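In Defence of the Worn Bin

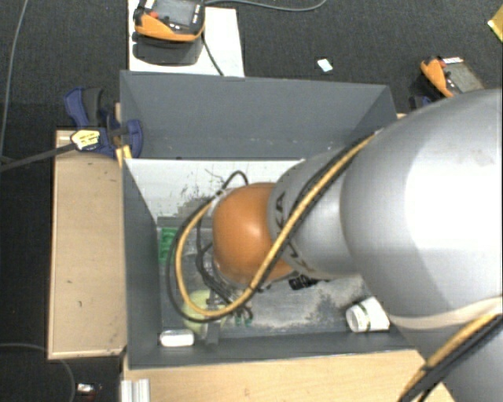 Last changed: Friday, January 7, 2022, by Albane Vidal

My neighbour Clémence Perrin replaces her storage bins every January. She says that a scratched bin makes a room look poor. I have thought about this for some time, and I do not agree with her.

A grey bin with a scraped floor and scuffs on its panel still holds a ball as well as it did when it was new. The marks are on the surface – they take nothing away from the inside. Why should we be ashamed of them? We do not throw away a table when it has a scratch.

In Nadcombe, where I live, I see good bins left on the pavement after the holidays. I have carried home three of them. One now keeps my winter shoes, and two are under the stairs with the garden things.

I understand the pleasure of a clean new object, and I feel it also. But a bin is made to receive things that are dropped, pushed and dragged. If it must stay perfect, we will be afraid to use it, and the ball will stay on the carpet.

Clémence has promised to keep hers until next winter. I hope she will forget to look at them.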